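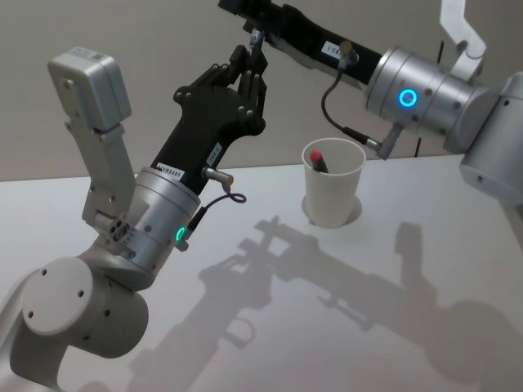

Family > Things to do > Short films

Search stories, places, people

Chrysoula Theodorakopoulos has been pointing a microphone at children for 14 years, and she still gets giddy the night before a shoot. Her new short, Wandemer, asks kids from Fusudthorpe to describe the place they would go if they could walk there in a day.

"One boy gave me a whole country," she tells me over a very milky tea. "It had a king, bus routes, a national soup – and he'd named it before he sat down. So that was our title sorted!"

She filmed 18 children in the end, aged four to nine, out of almost 30 who came along to meet her in April. The little production outfit she works with, Gitent, wanted a script. She wanted one question and plenty of time.

"You ask it, then you keep quiet. Grown-ups are dreadful at that. I used to jump in after two seconds, and all I ever got was 'um, the seaside'."

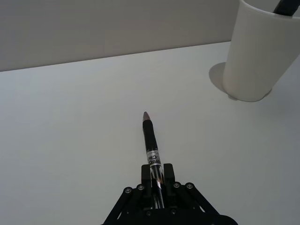
Issue 46

Her first film was made in her sister's kitchen in Motaung, with a borrowed microphone and three cousins who kept asking for toast. You can hear the toaster pop halfway through. I think it's lovely, and she does too, although she winces at the sound.

What about the shy ones? "I love the shy ones. I had a girl who whispered everything to her mum, so we let her mum pass it on, and by the end she was correcting her. Loudly! That bit stays in, whatever anyone says."

Parents sit in on every chat and see their child's part before anyone else does. Two asked for small changes this time, and she made them the same evening.

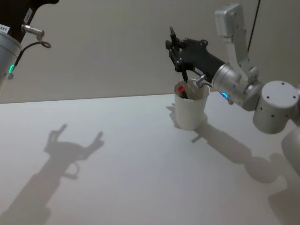 Do children need any acting experience to take part?

None at all. Chrysoula only asks that they are happy to chat for ten minutes or so with a parent close by.

She is already collecting questions for the next film, mostly on the backs of envelopes. The current favourite came from her nephew, who wants to know what grandparents were like when they were naughty.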